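Projects / Public Safety / Rundbridge Alerts

Overview Files Licence Changes Contact

Updated April, by the Rundbridge maintainers

# Rundbridge Alerts

Rundbridge Alerts is a collection of public security notices, gathered from the websites of police services and interior ministries. It holds 2,000 notices in English and French. We made it for people who study how the authorities speak to the public about extremist violence.

## Contents

- `notices.csv`: one row for each notice, with the issuing body, month, language and full text
- `labels.csv`: the threat level and the kind of actor named (organization, small group, single person, not stated)
- `pairs.csv`: 443 notices which exist in both languages, matched by hand

## Labelling

Every notice was read by 2 annotators, working separately. They followed the written guide in the `docs` folder. When they did not agree, the notice went to a third reader and both first labels were kept in the file. The label describes only what the notice says. It makes no judgement if the warning was justified.

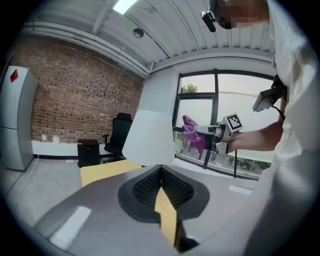
The threat level uses the scale of the issuing body, so a "high" from one country should not be compared with a "high" from another. The column `level_local` keeps the original word.

## Known problems

- Up to 9 notices may be repeated under a different title.
- Older French texts lost their accents in the conversion. We repaired the names of places, but not all the rest.
- Notices that were withdrawn by the issuing body are still included, with the flag `withdrawn`.

## Loading

The files are UTF-8 with a comma as separator. The loader from the Ludia package reads them without any change.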